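How I get marks off a pale wooden table

I've had the same light wood table for seven years and it has put up with a lot from me. Tea, felt tip, candle wax one December, and a ring from a plant pot that I was sure would be there for good. My friend Halima Osagie kept telling me to sand the lot back, but I'm lazy and I hate dust, so I worked out a gentler way. Have a go at this before you get the sander out!

What you'll need

A couple of soft cotton cloths (old T-shirts are perfect)
Washing-up liquid
Bicarbonate of soda
A little furniture oil or wax, whichever your table had on it before

Step 1. Clear everything off and give the top a wipe with a barely damp cloth. Go with the grain, always with the grain. Add one drop of washing-up liquid to warm water for anything greasy, then go over it again with plain water and dry it straight away.

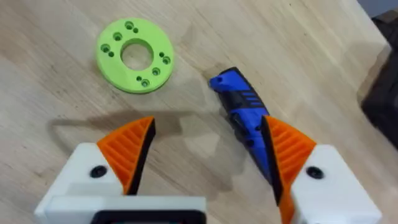 Step 2. Leave it alone for the evening. I know, boring, but wood looks darker when it's damp and you'll end up chasing marks that were going to fade anyway.

Step 3. For whatever's left, mix a teaspoon of bicarb with enough water to make a paste. Try it underneath first, or on a leg, and wait for it to dry. It can darken some woods (oak especially) and dull a shiny varnish, so if the test patch looks wrong, stop there. If it's fine, dab the paste on the mark, rub lightly for a few seconds and wipe it off. I'd do that 5 times softly before I'd do it once hard.

Step 4. Oil or wax. Thin coat, with the grain again, and buff off the extra. If you use oil, lay the cloths out flat outside to dry before you bin them, as a scrunched-up oily rag can catch fire all by itself.
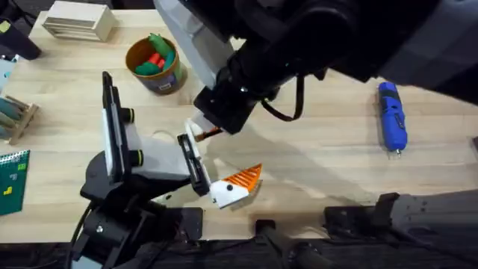
Orange and white over pale wood, a pairing I like very much.

Marlene Siqueira asked me whether this works on painted tables. I wouldn't, the bicarb will scratch the paint. Stick to step 1 and a bit of patience.

I wipe mine down most evenings now and oil it twice a year, and the plant pot has its own saucer.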